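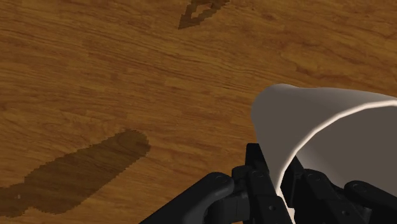
Handling rules catch-up, Sunday, notes by Pascual

Bit of a long one, sorry, but we got through the whole list. I typed as we went so the order's a bit wobbly.

Tilt rule. We all like it. When the gripper's got a cup, anybody changing the wrist angle writes the new angle in the log before the next run. Draltow's been doing it that way for ages and their logs are so much nicer to read than ours! Agreed, starts with the next batch.

Grip rule. Grirkham wants one closing force for all cups. I said I'd sooner have a limit per cup type, and we went back and forth on that for 26 minutes (I checked). We're trying the per-type version until September.

Simulation before hardware. A new grasp needs 10 clean runs in the simulator before it goes near the real bench. A run with a dropped cup doesn't count, and neither does one where the arm brushes the table — that second bit is new, so please read it twice.

Camera views. Every run gets saved from 2 views, one close on the fingers and one wider with the table in it. Jireo still saves only the close one and I've offered to help sort that out.

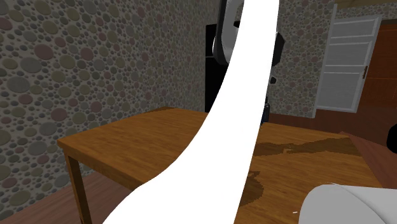 Gholamreza Ebrahimi wondered whether a brush against the table should stop the run outright or just get flagged, and said he'd rather stop it. I'm leaning his way. Left open, and he'll write up both versions.

Durán's checklist got bumped again. Next time, promise.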